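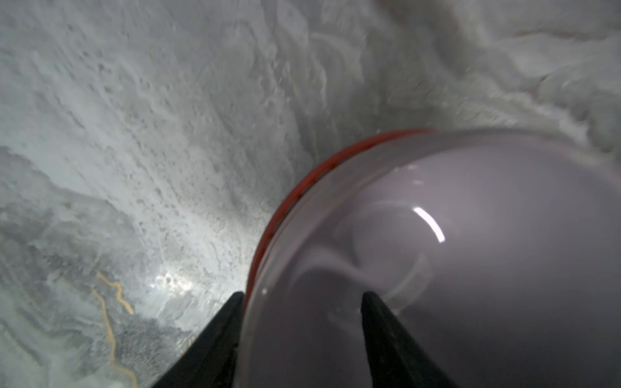

# Rovau Plate Reads

3 min read

Fluorescence readings from antibody-binding tests, collected at Stetico and tidied up by people who had been promised it would take an afternoon. Released Apr 9, 2020.

## What you get

- `reads.csv` – one row per well, 186 plates in all
- `plates.csv` – plate ID, instrument, incubation time in minutes
- `controls.csv` – blanks and positive controls, kept apart so you can't average them in by accident (we did)

Signal values are raw. Background has not been subtracted, as every lab has its own way of doing that and a low opinion of the others.

## Known problems

- Three plates were read upside down. They carry the flag `rotated` and the well names have been corrected. The original names are in `well_orig`.
- Incubation was 30 minutes unless `plates.csv` says otherwise. It says otherwise more often than the protocol would like.
- The Baidoo reader saturates early. Anything marked `sat` means "high" and nothing more precise.
- Empty cells are missing readings. Zeros are real zeros. Please don't fill one with the other. 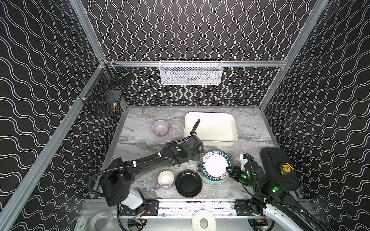

## Loading the data

Any CSV reader will do. Join on `plate_id` and treat it as text, or your spreadsheet will decide that some of the plates are dates.

The Pirnness scripts from the old release still run, but they expect semicolons and will complain at length.

## Suitable uses

Curve fitting, outlier detection, teaching students why controls matter. The data can't tell you whether an antibody works in a patient – no patient samples were used, and binding in a well is a long way from a clinic.

## Changes

The next version is planned for July and should include the temperature logs, if the logger can be persuaded to export them.

Contact: Stetico data desk | © 2020 Stetico | Back to top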